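About Jeletmont

Jeletmont makes and sells worktables for schools, small workshops and shared offices. The company was started by Tuncay Sarıgül, who had been fitting shop counters and got tired of tearing out tables that were only a few years old. The first ones were built for a language school in Gündoğdu. The school still uses them and has ordered twice more.

We make one main table, the Caline, in two heights. It has a white top with a matte surface. We tried gloss early on and customers complained about glare from ceiling lights, so we dropped it. Matte shows small specks and crumbs more than a gray or wood-pattern top does, and some people don't like that. Others want to see what needs wiping.
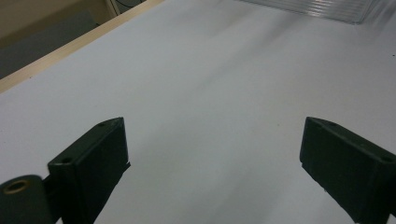

Tops are cut to order. The standard length is the one most schools take, but we will cut shorter for alcoves and for rooms with a column in the wrong place. Send a sketch with the measurements on it and Ilgın Gezer will call you back. Ilgın runs the order desk and also plans the deliveries, so if you need to change a date, she is the person to ask for.

The workshop and the office are in the same building. Last year we delivered 816 tables to 129 customers. Most of those customers were schools and after-school centers. The rest were repair shops, a few labs, and people who wanted a good desk at home. There is no minimum order. A single table costs the same per piece as ten, but delivery is cheaper if you can share a truck with another order going your way.

The edge is the part we get the most questions about. Our standard edge strip is light wood, left in its natural color. Edges take the knocks from chairs and bags, and a strip can be replaced without changing the top. We keep over 400 replacement strips on the shelf. Older tables used a slightly wider strip, so please check the label under the top before you order.

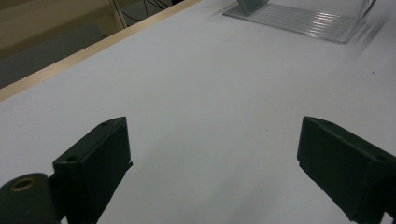 Spare legs, feet and screws are sold through Stesta, our parts store, which shares our phone line. Stesta also takes back used tables in fair condition. They are cleaned, given a new edge and sold at a lower price, usually in October after the school orders have gone out.

Visitors are welcome in the showroom from 9 in the morning until 4 in the afternoon. Call first if you are coming with a van, as the loading door is shared with the business next door. Parking is on the street.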